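The Blue Tub

When Pádraig Dunne died he left the workshop in Clunduvix to his niece, and because his niece was Araceli Cordero, who had not thrown away so much as a bus ticket since she was at school, everybody in the lane assumed it would stay exactly as it was until the roof came in.

It very nearly did. She had the key for the whole of a winter and went in perhaps once a fortnight, to sit on his stool and drink tea from her flask and look at it all. There were shelves up every wall, and the shelves had boxes on them, and the boxes had smaller boxes inside, tobacco tins and biscuit tins and those little drawers that come out of sewing machines, every one of them full of something he had unscrewed from something else. He had mended radios, mostly, and toasters if you asked him nicely, and once (this was a story he told every Christmas, and it got longer) the loudspeaker at the Nic Giolla boatyard, on the morning of the regatta, with a hairgrip and the foil off a bar of chocolate.

In March a letter came about the lease. It was a perfectly polite letter, and she read it on the stool with her coat on, and then she folded it up small and put it in a tobacco tin, where it seemed to belong, and rang Darragh Geraghty.

Darragh had been her uncle's apprentice for one summer and his friend for thirty years after that. He came with his sleeves already rolled up, bless him, and he brought Yuk-lan Tse from the flat above the bakery, who had no particular feeling for radios but was the only person either of them knew who could be trusted to finish a thing once it was started. Yuk-lan stood in the doorway and took it in, all the way up to the rafters.

"Right," she said. "Where do we put what we're keeping?"

It was a better question than it sounds, for Araceli had been asking herself the other one all winter, the one about what to get rid of, and it had made her ill. Keeping was something she knew how to do. She went out to the yard and found a big blue plastic tub, the sort you might bath a dog in, and gave it a wipe with her scarf and set it down in the middle of the floor.

"In there," she said. "And when it's full, it's full."

They all looked at it. It was a good size for a tub and a very small size for a life, and Darragh, who was a soft-hearted man, had to go and look out of the window for a minute or two.

The first morning went slowly, as you would expect. Everything had to be picked up and turned over and remembered. Darragh found the soldering iron he had burned his thumb on, and showed them the thumb. Araceli found a tin marked GOOD SCREWS and another marked SCREWS, and could not for the life of her tell one lot from the other, and had to be talked out of keeping both. Yuk-lan made a pile for the school, and a pile for the man who came round with the van, and every so often she carried something heavy out to the yard without a word, and they both pretended not to notice, and were grateful.

By lunchtime there was floor showing. By four in the afternoon there was a good deal of it, and an old red rug that Araceli had quite forgotten, with a burn in one corner the shape of a pear. And still the tub had hardly anything in it, because each time she got as far as holding a thing over the side she would see how much space it was going to take up, and all the other things that would want that space later on, and back it would go on the shelf.

"You're packing for the whole world," said Darragh. "Pack for yourself, why don't you? What would you miss?"

She thought about it. She thought about the kitchen radio, and the regatta, and the smell of the place when the fire was lit. Then she went to the very back, behind the stove, where the big things were, and came out with her arms round a metal panel, silver-grey and rounded at the corner, with long ribs pressed across it.

"What in heaven's name is that off?" said Yuk-lan.

"I haven't the faintest idea," said Araceli. "Neither had he. He used to let me drum on it."

And she leaned it in the tub at a slant, as gently as you would put a child to bed, and it shone there against the blue.

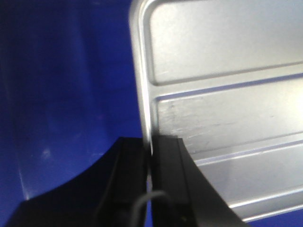
What Lovisa Berge Took

Lovisa Berge had the lease after that. She was a bookbinder, a tall, careful person who had come over from Koltby with two presses and a great many rolls of cloth, and she wrote beforehand to ask whether there might be anything in the workshop that ought to stay. Araceli thought that was a lovely way to put it, and answered by return, four pages, most of them about the stove.

So the rug stayed, and the stool. Lovisa asked if she might have the tin of good screws as well, and Araceli handed it over with only the smallest pang, and told her about the other tin, and then about the regatta. The kettle boiled twice while she was telling it. Darragh, who had only looked in to return the key, sat down on an upturned crate and put her right about the chocolate.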